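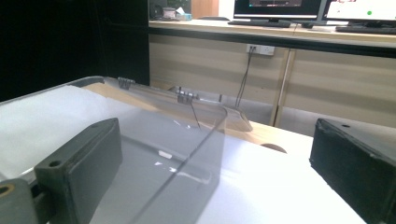

December 10, 2019
Notebook, Titirance bench, box task

Continued with opening and closing the lid of the clear box. The plan was 30 demonstrations with both hand-held grippers before the evening, and we have 26 that I would keep. Total in the Rekano folder is now 526, including the old ones from April, which still have the wrong lid labels. Please do not train on those until I have corrected them.

The lid is the difficult part. If the left jaw comes in too low, it pushes the whole box over the white surface and the right hand must follow it. I tried starting with both jaws wide and level with the side walls, then closing slowly. It feels unnatural for the first few minutes, but the paths look much more alike when I replay them.

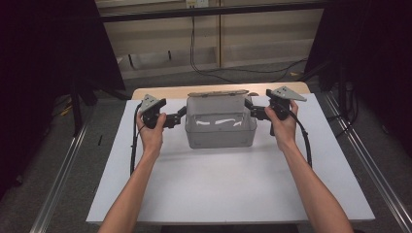
I also noticed that I move my wrists more than the arm can do. Kuston rejected 4 recordings for this reason, all of them at the moment when the lid goes back. For the next set: elbows lower, and wait one second with the lid fully open before doing anything else.

Tracking was lost 3 times, always on the right side – I think I turn the plate too far outwards. Not yet checked against the Ansah log.

To do:
- repeat calibration of the right gripper
- move the starting position of the box between recordings, I forgot this for the whole first half
- ask if we can have a second box with a stiffer hinge
- correct the April labels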